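Sports Event Operations
Unit 6: Running a one-day tennis tournament
Instructor: Chepkoech Kinyua

Read these notes before the workshop in October. The case is the Groston Open, a club-level singles event that most of you will work on as part of your placement.

Draw size and court time

Start with the courts you have, then set the size of the draw. Many first-time organizers take entries first and find out too late that the matches don't fit. A single-elimination draw of 32 players needs 31 matches. A best-of-three match between club players usually takes between 60 and 100 minutes, and you should plan on the longer figure for the early rounds, when the standard is uneven.

Groston has 10 courts. With a 9 a.m. start, the whole first round can be called in two waves, with the second wave going on as courts come free. Players who lose early will want to know when they can leave, so if you offer a consolation draw, print its start time on the entry form.

Rest between matches

Put a minimum rest period in the tournament rules and keep to it. For this unit we use one hour after a full match and 30 minutes after a short set. Rest counts from the last point, so the umpire or the winning player has to report the finish time along with the score.
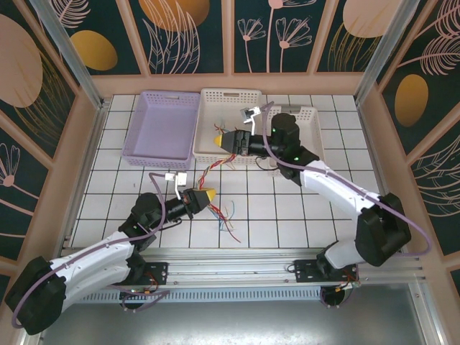

A late-running quarterfinal holds up one semifinal and, through it, the final. It does not have to hold up the other half of the draw. Keep the two halves on separate groups of courts if you can, and let the faster half move ahead.

Seeding

Seed no more than a quarter of the field. Seeds 1 and 2 go at the top and bottom lines. Seeds 3 and 4 are drawn by lot into the remaining two quarters. Everyone else is drawn at random after that. Do the draw with at least one other person present and keep the signed sheet. When a player withdraws after the draw is published, use an alternate in that line and leave the rest alone.

Rain plan

Decide beforehand what happens at each stage of a delay:

Under one hour: wait, keep the format
One to two hours: match tiebreak in place of the third set
Over two hours: short sets from the next round on

Matches already under way finish in the format they started in — this is the point students most often get wrong on the written paper.

Budget

Groston charges 700 for court hire for the day. Balls come to around 400. Work out the entry fee from these two lines and a field of 24, leaving sponsorship out.

Reading: Meireles, chapter 3; Hafstein, the section on withdrawals and walkovers.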